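How to Read a Long Crime Series from the Beginning (and Not Give Up at Book Four)

A friend at my reading group, Afshin Akbari, rang me one evening in September to complain that he had started a detective series at the ninth book, loved it to bits, and then spoiled three earlier murders for himself by reading the thing properly. I have done exactly the same, more times than I would like to admit, and over the years I have settled into a way of tackling these long runs that keeps most of the surprises where the author put them. It takes a bit of patience at the start, but once you are going it more or less looks after itself.

I will use the Inspector Balta books by Apolinar Carrillo as I go along, because they are what I have been reading lately and because they are awkward in all the useful ways. There are 14 novels, a handful of short stories, and a prequel that came out long after everybody had stopped asking for one.

Step 1: Find the proper order

There are usually two orders, the order in which the books were published and the order in which things happen to the characters. Look inside the front of the newest book you can lay your hands on, as most publishers list the earlier titles there, and copy the list onto a piece of paper. Do be careful, though, as some publishers list them newest first and some put them in alphabetical order, which is no help to anyone. My copy of The Leemans Inheritance has them alphabetically, and I read two in the wrong order before I noticed.

If you can, check the list against the copyright page of each book as you get it. Watch for titles that changed when they crossed the sea, too. Carrillo's third novel was sold as Komesance in one country and The Drowned Clerk in another, and I am sorry to say I own both.

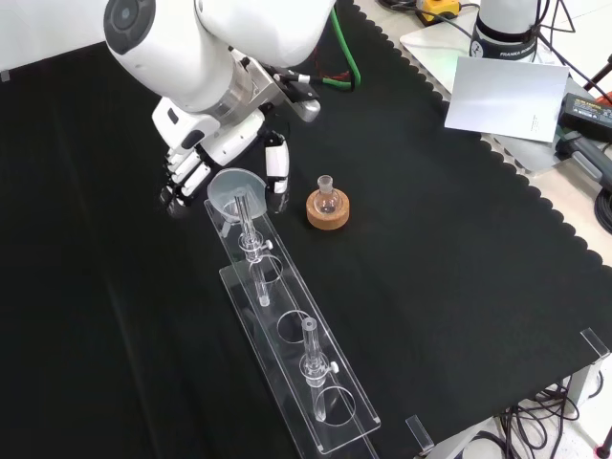
Step 2: Choose publication order, nearly always

My advice is to read them as they were published, even when there is a prequel sitting there looking tempting. A prequel is written for people who already know the detective. It is full of little nods -- the first time Balta buys that dreadful green hat, the first mention of his sister -- and they mean nothing at all if you haven't met the hat or the sister yet. Worse, it will often tell you quite cheerfully who can be trusted, when the early novels want you to wonder.

The one exception I would make is for a series where the first book is truly weak. Plenty of writers took a book or two to find their feet, and if you have tried the opener twice and it won't take, start with the second and go back when you are fonder of everybody. You will forgive a great deal by then.

Step 3: Stay away from the back covers

This is the hardest part for me, as I am a great reader of back covers. By the middle of a series the blurb has to explain where the detective has got to in life, and so it will say "still grieving for his partner" or "newly released from prison" in the very first line. Buy or borrow the next book before you have finished the one you are on, and slip it into a paper cover or simply put it face down on the shelf. Introductions by other writers should be saved for the end as well, since they were very often written by somebody who assumes you have read it before. 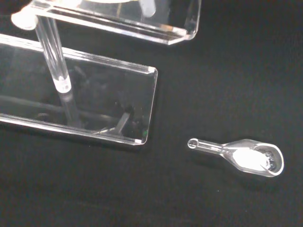 Step 4: Keep a small notebook of people

You don't need anything grand. I give each book a double page, with the title at the top and the names of anyone who seems likely to turn up again. Beside each name I put who they are, who they are married to or cross with, and whether they were alive at the end. That last one sounds silly until you come across a retired sergeant in book eleven and spend the whole of a train journey trying to remember if he was the one in the reservoir.

Leave out the suspects unless they get away with it or get married to a regular. Carrillo is very fond of bringing people back -- Doctor Climau has one line in the first novel and is practically running the place by the sixth -- so I also keep a few lines at the bottom for minor characters who were given a proper name for no good reason. I am right about these people perhaps half the time and it pleases me enormously when I am.

Write your guess at the murderer in there too, with the page number. I stop at the end of a chapter, put down a name, and carry on.

Step 5: Set a pace you can keep up

I used to gulp down a series one after another and by the fourth book I would be thoroughly sick of the detective's drinking, his car and his ex-wife. None of it was the author's fault. Those books came out a year apart, and the reminders about the car were meant for people who had forgotten it. Now I read something quite different in between, usually a bit of history or a comic novel, and I come back to Balta glad to see him.

If you like a plan, try up to 20 pages a night, which suits a chapter or so in most crime novels. On a weekend away I throw the plan out of the window, of course.

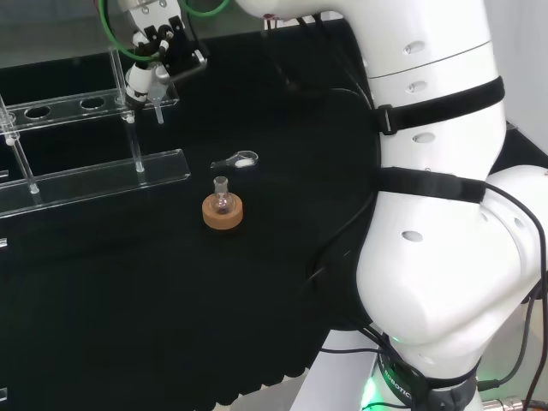

Afshin, I should say, reads much faster than I do and thinks the gaps are nonsense, so do please suit yourself. He went back to the first Balta after our talk and telephoned again when he reached the end of the fifth, quite indignant, wanting to know if I had seen that business with the ferry tickets coming. I had it down in my notebook as the cousin.

Short stories are best left until you have read the novels on either side of them. They tend to be collected years later with no dates attached, but a mention of a promotion or a house move will generally tell you where they belong, and you can pencil them into your list from Step 1.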